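# Vollia

Plain-text cable and outlet inventory for small offices. One file per room, one line per outlet, and a script that turns the lot into a printable sheet.
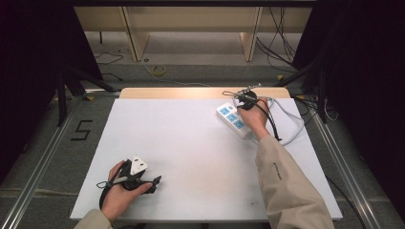

*A white power strip with blue socket panels, and a white plug.*

Vollia started as a spreadsheet at Harb, a print shop with two floors and too many extension cords. The spreadsheet got split into text files when more than one person needed to edit it in the same week. The format has stayed close to what the shop used.

## What it does

- Reads a folder of `.room` files
- Checks that every device points to an outlet that exists
- Adds up the rated load on each strip and each circuit
- Writes a sheet per room, plus an index

It does not measure anything. All loads are the ones you type in, normally copied from the label on the device.

## Install

You need Python and nothing else.

```
git clone <repo address>
cd vollia
python setup_local.py
```

The setup script makes a `rooms/` folder and a `vollia.conf` file if they are missing. It leaves existing files alone.

## Room files

A room file has a short header and then two blocks, `outlets` and `devices`.

```
room: front-desk
circuit: 7

outlets
 wall-a wall free
 strip-1 strip wall-b
 wall-b wall used

devices
 label-printer strip-1 100
 desk-lamp strip-1 10
```

The last column under `devices` is watts. Leave it as `-` if you don't know the number. Unknown loads are left out of the totals and printed in their own list at the bottom of the sheet.

Names can use lowercase letters, digits and hyphens. Spaces are not allowed, and tabs are treated as spaces when columns are split. Order inside a block does not matter, so `strip-1` can refer to `wall-b` before `wall-b` has been listed.

If a strip is plugged into another strip, Vollia prints a warning and carries on. Set `chain = error` in the config to make it stop.

## Running it

```
python vollia.py check
python vollia.py sheets --out print/
python vollia.py find label-printer
```

`check` prints nothing when all is well. `sheets` runs `check` first and will not write anything if there are errors. Warnings are printed at the top of the sheet they belong to.

`find` takes part of a name. It looks in every room and prints the outlet, the strip and the circuit.

## Config

| Key | Default | Meaning |
|---|---|---|
| `chain` | `warn` | What to do about a strip on a strip |
| `paper` | `letter` | Page size for sheets |
| `unknown` | `list` | `list` or `hide` devices with no wattage |
| `limit` | none | Watts per strip before a warning is printed |

There is no default for `limit`. Use the rating printed on your own strips. If you have strips with different ratings, add the number after the strip's line in the `outlets` block and it will override the config.

## Importing from Drusteck

Drusteck exports can be converted with `tools/from_drusteck.py`. Room names and device names come across. Circuit numbers do not, and have to be filled in by hand. The converter puts `circuit: ?` in each header, and `check` will report every one of them as an error until it is changed.

Vokix files are not supported. Shobha Joseph has a partial converter on the `vokix` branch that handles devices but skips outlets.

## Known problems

- Two rooms with the same name in different folders overwrite each other's sheets.
- Long device names run into the wattage column on letter paper. A4 is fine.
- `find` is case sensitive on Windows.
- Floor boxes have to be entered as `wall`. A separate type is planned.

## Changes

**July**
- `limit` can be set per strip
- Index page now sorts by circuit, then by room
- Fixed a crash on empty `devices` blocks

**Earlier**
- Drusteck import
- `find` command

## Contributing

Bug reports are easiest to deal with when a small room file is attached. Please change the names of rooms and devices if you would prefer to keep them private. Patches should pass `python -m tests` before you send them.

Maintained by Lindsay Kerslake. Text and code are under the MIT license; see `LICENSE`.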